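Ticket 823: Label printer on packing bench 4 drops off the network after idle
Opened by: Vlasta Delić – Site: Brornidmont – Queue: Peripherals 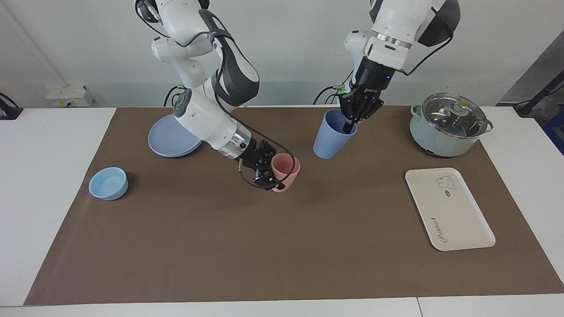

Attachment 1. White table, brown mat, pink cup held above it.

Status: Closed
Priority: Normal
Assigned to: Sekar Chin
Opened: Tuesday, April 28, 2026

Problem as reported

The Cuneck label printer on bench 4 stops printing when it has been left alone for a while, usually over lunch. The status light stays green. Jobs sent from the packing station go into the queue and sit there with the state "Sending". Turning the printer off and on brings it back and all of the waiting labels come out at once, including duplicates from people pressing Print again. The duplicates have to be picked out by hand and voided in the shipping software.

The other Cuneck printers in the building do not do this. They are the same model and were bought in the same order. Bench 4 has been doing it since the printers were moved to the new switch in March.

Environment

Printer: Cuneck desktop thermal, wired network, fixed label size
Packing station: desktop PC running the Vudgate shipping client
Print path: Vudgate client to local print queue to printer by IP address, raw port
Switch: Magaña 24-port, managed, second floor closet
Address assignment: DHCP, with reservations for printers

Log

Entry 1 – Sekar Chin
Checked the queue on the packing station. Port is set to the printer's IP address, raw protocol, status query turned off. Same settings as bench 5, which works. Printed a test label with no trouble. Printer web page loads. Firmware matches the other units. Asked Vlasta to leave the printer alone the next time it stops and call me before power cycling.

Entry 2 – Vlasta Delić
It stopped again after lunch. Left it as it was. There are labels waiting for the afternoon truck, so please don't take too long.

Entry 3 – Sekar Chin
Looked at it in the failed state.
Ping from packing station to printer: request timed out.
Ping from my desk to printer: request timed out.
Link light on the back of the printer: on.
Link light on the switch port: on.
Front panel menu responds. Address shown on the panel is the correct reserved address.
Printed a configuration label from the panel, so the print side is fine. Power cycled. Ping answered again 30 seconds later and the queue emptied.

This rules out the Vudgate client and the print queue. The printer is not reachable by anything while the fault is present.

Entry 4 – Sekar Chin
Swapped the patch cable between the printer and the wall jack with a new one. Turned off the sleep timer in the printer menu, which was set to 30 minutes. The bench 5 printer also has its sleep timer set to 30 minutes and does not fail, so I don't expect this to be the cause, but it removes one variable.

Entry 5 – Vlasta Delić
Same thing this morning. It was fine at the start of the shift and dead after the break.

Entry 6 – Sekar Chin
Sleep timer and patch cable ruled out. Moved the bench 4 printer to the bench 5 jack and the bench 5 printer to the bench 4 jack. Reservations follow the hardware address, so both kept their own IP. Please note which bench stops printing.

Entry 7 – Vlasta Delić
Bench 4 jack, with the other printer on it. So it's not the printer. The one we have been blaming has run all day without stopping.

Entry 8 – Sekar Chin
Agreed. Fault stays with the jack, the cable run or the switch port. Passing to Ashraf for the switch side. Printers left swapped for now.

Entry 9 – Ashraf Benjelloun
Pulled the port configuration. Differences between the bench 4 port and the bench 5 port:

Energy efficient Ethernet: enabled on bench 4, disabled on bench 5
Port security aging: inactivity on bench 4, none on bench 5
Maximum learned addresses: 1 on both
Speed and duplex: auto on both
Error counters: zero on both

The two settings that differ come from the default profile. When the printers were moved over, the printer profile was applied to the other printer ports and this one was missed.

Entry 10 – Sekar Chin
Would either of those explain a link that stays up with no traffic passing?

Entry 11 – Ashraf Benjelloun
Either could. With inactivity aging the switch forgets the learned address after the port is quiet. It should learn it again from the next frame the printer sends, but these printers send next to nothing when idle. The other candidate is the low power state on the link. Some older network chips don't wake cleanly from it, and both ends go on showing link. I would like to change one at a time so we know which it was.

Changed: energy efficient Ethernet disabled on the bench 4 port. Aging left as it was.

Entry 12 – Vlasta Delić
No stops today. We had a long gap in the afternoon with nothing going out and it printed right away after that.

Entry 13 – Rigoberto Arellano
Reading this from the receiving side. We had a printer with the same symptom last year on the old switch and it was replaced under warranty. The replacement did it too and we ended up setting a scheduled ping from the PC to keep it awake. That task may still be running on the receiving PC. Should it come off?

Entry 14 – Ashraf Benjelloun
Yes, please remove it, or send me the name of the PC and I will. A keepalive would hide this fault if the port setting were ever put back. The receiving printer port already has the correct profile.

Entry 15 – Rigoberto Arellano
Removed. Will report if the receiving printer stops.

Entry 16 – Ashraf Benjelloun
To confirm the cause, I turned energy efficient Ethernet back on for the bench 4 port at the end of the shift and left the printer idle. It stopped answering ping. Link stayed up on both ends. Disabled the setting again, which resets the link, and the printer answered without a power cycle. Repeated once with the same result. Aging setting was not touched during either test.

Entry 17 – Ashraf Benjelloun
Applied the full printer profile to the bench 4 port, so aging now matches the others as well. Saved the running configuration to startup. The earlier change in entry 11 had not been saved and would have been lost at the next reboot of the switch.

Entry 18 – Sekar Chin
Put both printers back on their own benches. Test label printed from each. Sleep timer on the bench 4 printer set back to 30 minutes. Cleared the old jobs from the queue on the packing station.

Entry 19 – Vlasta Delić
Working. Can the duplicates that were already voided be taken off the daily report? They still show up as canceled shipments.

Entry 20 – Sekar Chin
That is on the Vudgate side and needs someone with report access. Opened a separate request and assigned it to Wenceslao Arellano. Voided labels do not affect billing – they only show in the count.

Resolution

Cause: switch port for bench 4 was left on the default profile with energy efficient Ethernet enabled. The printer's network interface did not wake from the low power link state after idle.
Fix: printer profile applied to the port and configuration saved.
Parts used: one patch cable. Old cable tested good and returned to the closet.

Follow-up

Ashraf to compare all printer ports against the profile after any move. Port labels in the closet for benches 4 and 5 are handwritten and hard to read; new labels to be printed and applied.

Closed by Sekar Chin. Reopen this ticket if bench 4 stops again with the link light on. For paper jams or faded print, open a new one.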